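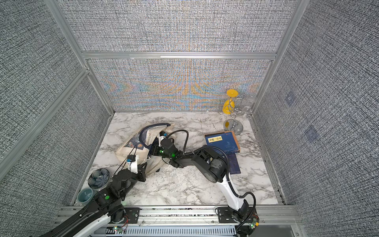

Moire on the back panel of a two-arm enclosure

Seren Sayce
I have a two-arm cell in a shared workshop. Aluminum extrusion, both arms bolted to the near rail, cable tray under it, gray woven fabric panels on the back, sides and upper section. The fixed camera looks across the table at the back panel.

The back panel shows orange, blue and tan streaks. The side panels and the upper panel are the same fabric from the same roll (Levwood acoustic cloth) and only come out as speckled gray. The streaks shift if I touch the focus. The bench test is a tote bag: left gripper presses on the lower part, right gripper goes into the opening. My segmentation handles the bag well enough but picks up false edges on the back wall, worst just above the far edge of the table.

Already tried: a lower exposure, a different white balance, and replacing one LED strip with a Grolter unit. No change in the streaks. I would like to avoid rebuilding the panels, as they are stapled to backing boards and took most of September.

dermont_lathe
It's the lights. Cheap LED strips flicker and the camera picks it up. Get a better driver.

Rowlands Bench
Flicker from a driver usually gives horizontal bands that roll or change with shutter time. Colored streaks that move with focus are aliasing between the weave and the pixel grid. The color comes from the Bayer filter, as red and blue are sampled more coarsely than green. White balance will not touch it.

The back panel is close to square-on to the camera and at a distance where the thread pitch lands near the pixel pitch. The side panels are seen at an angle, so the pitch in the image is different. Same cloth, different result.

In order of effort:

Check the resize step first. If you capture at full size and drop every second pixel, you are making part of the problem yourself. Use area averaging. Look at a raw frame at full size before changing any hardware.

Move the camera back or forward 20 to 50 mm. It may be enough to get off the worst point. Recalibrate the extrinsics afterward.

Focus on the gripper working area and let the back wall go slightly soft. Opening the aperture one stop helps. Check that the objects at the rear of the table are still sharp enough for you, glassware in particular.

Cover the back panel only. A sheet of matte gray card over the cloth, held with clips on the top rail, needs no staples removed. You lose some sound damping.

If none of that is practical, mask the wall in software. The camera is fixed, so one polygon will do. It fails when an arm or the bag comes up in front of the wall, and with two arms that will be often.

Seren Sayce
It was mostly the resize. I was using nearest neighbor. With area averaging the false edges fell from almost 200 per frame to 20, and what remains is faint. I will try the card next.

Last updated: September, 4:20 pm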